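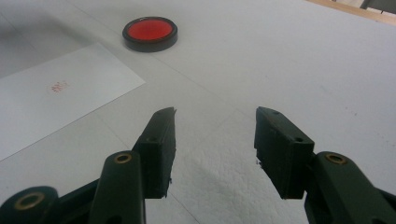

Support > Tables and worktops > Ukia range > Ticket 2499

Print this page | E-mail this page

Ticket 2499
Subject: Grey marks on white Ukia table top, come back after cleaning
Product: Ukia work table, white top
Bought from: Grirnetti, Flitstead shop
Opened: 26 October 2025
Status: Closed
Related: Ticket 1407 (same range, sticky top)

Customer, opening message

I have a white Ukia table which is used every day as a work surface in the back room. It gets things put down on it, slid along it and picked up again, and now and then a meal. For the past few weeks the top has been picking up grey marks. They are worst in the middle, where most of the work goes on. There are hardly any at the back.

I can clean them off. The trouble is that they are back within a day or two, and each time they seem to take hold faster than before. The surface also feels different in the middle. If I run my hand from the back to the front it goes from smooth to slightly draggy and then smooth again near the front edge.

I have tried washing-up liquid and warm water, which shifts most of it. I have also used a cream cleaner and one of those white sponge blocks. Both took the marks off completely but they came back the same.

Is the top faulty? The legs and everything else are fine.

Support, first reply

Thank you for the details. Before we say whether it is a fault we need to know whether these are marks in the surface or marks sitting on it. They look much the same but the cure is different.

Please try the following on one small marked patch and leave the rest alone for now.

1. Wipe with a dry white cloth, pressing fairly hard. Look at the cloth.
2. Wipe the same patch with plain warm water and a fresh part of the cloth. Look again.
3. Dry the patch and look along the top from a low angle, with the window or a lamp on the far side of the table. Compare the shine with the back of the table.

Let us know what you find at each step. Please stop using the sponge block and the cream cleaner until we have an answer.

Customer

Done this evening.

Step 1: the cloth came away grey. The mark was fainter but still there.
Step 2: a bit more grey on the cloth. Mark nearly gone, but there is a thin line I can still see.
Step 3: this was the useful one. From above the table looks evenly white. From low down, with the lamp behind, there is a dull area in the middle with a clear border to it. The back of the table has a soft shine all over. The dull area is where I have been scrubbing.

I did the same on a part of the table near the back which I have never scrubbed. No grey on the cloth at all.

Support

That helps. Grey on a dry cloth means most of what you are seeing is sitting on the surface. The dull area suggests that the finish has been roughened by the sponge block, the cream cleaner or both. A roughened patch catches dirt and rubbed-off colour from whatever is slid across it, so you clean it harder, and it gets rougher.

We had the same thing with a different complaint on ticket 1407. There the customer said the top was sticky, and the cause was washing-up liquid which had not been rinsed off. Could you check for that as well? Wipe the dull area three times with clean water only, changing the water each time, then dry it with a towel. If the water turns cloudy or there are any bubbles, keep going until it stays clear.

Two more questions. Does the table get direct sun or stand near a heater? And what gets moved about on it most? We are looking for anything dark with a bare underside, such as rubber feet, black plastic, unglazed pottery or metal.

Customer

Rinsed. First bowl of water was cloudy and there was a line of small bubbles along the cloth. Second bowl less so. I did five in the end before it stayed clear. The draggy feeling has mostly gone, which I did not expect. The top still looks dull from low down.

No direct sun. The heater is on the opposite wall.

As for what gets moved about, I turned things over and had a look. Suspects:

- a desk lamp with black rubber feet, which I push out of the way several times a day
- a metal baking tray I use for sorting small parts, very worn underneath
- a mug with a rough unglazed ring on the bottom
- a black plastic toolbox, heavy, dragged more than lifted

I rubbed each of them on a sheet of white paper. The lamp feet left nothing. The mug left nothing. The tray left a thin silver-grey line. The toolbox left a dark smear.

Support

The paper test is a good idea and we will suggest it to other people. The tray and the toolbox are the likely source.

What a metal tray leaves behind is a fine smear of metal. Water will not lift it well, and that would explain the thin line you were left with at step 2. The dark smear from the toolbox should come off with water and a little washing-up liquid.

Please do the following.

For the tray: put something soft under it, or stick felt pads on the corners.
For the toolbox: clean the underside with washing-up liquid and a brush, rinse, let it dry, and do the paper test again. If it still smears, stand it on a mat or keep it on the floor.
For the table: clean only with a soft damp cloth. If you need washing-up liquid, use one drop in a bowl, and rinse afterwards with clean water.

Leave it a week and report back.

Customer, a week later

Much better but not cured.

The toolbox no longer smears on paper after a scrub. There was a good deal of old grime in the ridges. I have felt under the tray.

No new dark marks in the week. The thin grey lines that were already there have stayed put, and there is a general greyness over the dull area that a damp cloth does not shift. The rest of the table is fine.

I have been careful with it, more careful than I want to be with a work table, to be plain about it. I would like to get to a point where I can use it normally.

Support

Understood. There are two things left to sort out, the old metal lines and the dull area.

For the lines we suggest the Kaczorowski surface cleaner, the one sold for white tops. It is a liquid with no grit in it. The small 100 ml bottle is plenty for one table. Try it first on the underside or in a back corner. Put a little on the cloth, rub the line with a light touch for half a minute, wipe off with a damp cloth, then dry. Do not leave it standing on the surface.

The dull area will not get its shine back from cleaning. The finish there is worn and we cannot put it back from a bottle. The same firm makes a sealing wipe which fills the fine scratches, and some customers find it helps with dirt catching. It needs doing again every few months. Help sheet 498 has the steps, but the sheet leaves out one point: the top must be completely dry before you start. Leave it overnight after cleaning.

On your first question, we do not think the top is faulty. The unscrubbed parts are behaving as they should. As the wear comes from the cleaning it would not be covered by the guarantee. We can quote for a replacement top if you would like one. The legs would stay as they are.

Customer

Tried the cleaner on the corner first, no change in colour or shine, so I went ahead.

Most of the lines came off. One did not, towards the left-hand side. It can be felt with a fingernail so I take it that one is a scratch with dirt in it. I can live with it.

Left it overnight and did the sealing wipe in the morning. It went on unevenly the first time - I used too much and it dried in streaks. I took it off with warm water, waited until the next day and did it again with much less, working in straight lines from back to front. That went on properly. From low down you can still find the dull area if you know where to look, but the border has softened and it does not show in ordinary use.

I do not want a new top for now.

Support

Thank you, that is a good result for a worn finish. Your point about streaks has been passed to the person who looks after the help sheets. We will leave this ticket open until December so you can add to it without starting a new one.

Customer, December

Update as asked. The table is back to being used as before, including the toolbox, which I now mostly lift. Marks wipe off with a damp cloth. The greyness has not come back over the dull area. I did the sealing wipe once more after a spill, only on the part that got wet.

The scratch is still there. Felt pads have come off the tray twice and I have gone over to a tea towel underneath, which works better and can be washed.

Happy for this to be closed.

Support, closing note

Cause: finish worn by abrasive cleaning, made worse by washing-up liquid left on the surface. Marks from a metal tray and a dirty plastic toolbox.
Fix: rinsed until water stayed clear, sources of marks dealt with, lines removed with non-abrasive cleaner, worn area sealed.
Parts sent: none.
Left as is: one scratch, left-hand side. Customer content.
To do: add paper test and "use very little" warning to help sheet 498. Link this ticket from 1407.

Ticket closed.

Contact Grirnetti support | Copyright Grirnetti, Flitstead | Back to top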